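Reupholster or replace? Quoted 600

clarno_kev
Sofa's 11 years old, frame fine, seat gone saggy. Local chap wants 600 to redo it. New one from Brusero is more than that but comes with delivery. Anyone done this?

mossybank
Keep the frame. Had mine done in Horkuvholm for 387, foam and all. Cheap sofas now are staples and hope. 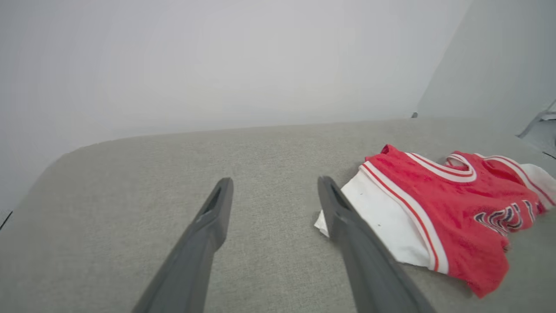
Fabric is where people go wrong imo. Everyone picks plain velvet and then moans about marks. Get a weave with a bit of fleck in it, light and mid grey like the one in the photo, crumbs dont show half as much. Ask for a sample and sit on it for a week.

tilda_m
Disagree — grey fleck goes bobbly. Ours did in one winter. And 387 must of been years ago.

mossybank
Last October. Bobbling is cheap yarn, ask for the rub count.

clarno_kev
what's a good number?

tilda_m
Higher than whatever ours was. Still say buy new, you get a guarantee.

clarno_kev
Ringing him Monday for samples then. Will ask about foam too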